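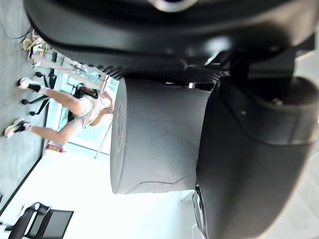

Can small investors buy into Trellbridge before it lists its shares in July?

Only if they already belong to its customer share plan, which closed to new members this spring. Everyone else will have to wait for the first day of trading.

That first day is getting a lot of attention, and it's easy to see why. Trellbridge makes the billing software that small water and power companies use to send out their monthly statements, and it has grown from a two-person shop in Lamont into a business with 2145 utility customers. It has turned a profit four years running. For a company about to go public, that's a refreshing thing to be able to write!

The company set out the details of its offering on May 28, 2026, and there is plenty in them to enjoy if you like reading this kind of paperwork. Trellbridge plans to sell shares at $14 each and expects to raise $160 million before fees. The money will go mostly toward paying off a loan it took out to buy Plilau, a smaller rival that handled meter readings, with the rest set aside for hiring and a new customer support office.

Paying down debt doesn't make for a thrilling headline, but it matters a great deal here. Interest on the Plilau loan has been the biggest drag on earnings since the deal closed. With the loan gone, much more of what the company takes in would reach the bottom line, and chief executive Morenike Obi told investors on a conference call that she would like to start paying a dividend once the books have settled down.

"We've been a steady company for a long time and we'd like our owners to get paid for that," Obi said. She wouldn't be pinned down on a date or an amount.

The call ran long and was livelier than these things usually are. Obi took questions from fund managers first and then stayed on for the members of the customer share plan, many of whom run very small utilities and have used the software since the early days. One wanted to know whether the price of the basic package would go up after the listing. (Obi said current contracts will be honored in full and that new prices will be posted in the fall.) Another asked if the Lamont office would stay open, and got a quick yes.

Sunee Prasertsri, who follows software companies for the research firm Trededari, has been looking forward to this one. Her note to clients points to how rarely Trellbridge loses a customer. Changing a billing system is slow, annoying work for a utility, and few of them do it without a strong push. She also likes that most of the contracts run for several years, so a good share of next year's sales is already signed.

Her note has some cautions in it too. Growth has cooled a little as the company runs short of small utilities to sign up, and the larger ones tend to build their own systems or buy from much bigger suppliers. Prasertsri wants to see whether Plilau's meter products can open a few of those doors. She also reminds readers that founders and early backers will be free to sell their own shares six months after the listing, and a wave of selling at that point could weigh on the price.

Still, she calls the offering price "fair, and maybe a touch generous to buyers," and that seems right to us. We read a lot of these filings, and it's a treat to find one where the cash flow table is as clear as the opening letter — and where the risk section is written in plain sentences.

Members of the customer share plan should get their forms by mail and must return them before the offering closes. Shares that members don't take up will go into the general pool. Anyone buying on the open market should remember that first-day prices can jump well past the offering price and drop back just as fast, so a limit order is worth considering. Trellbridge says it will report its first results as a public company in the fall.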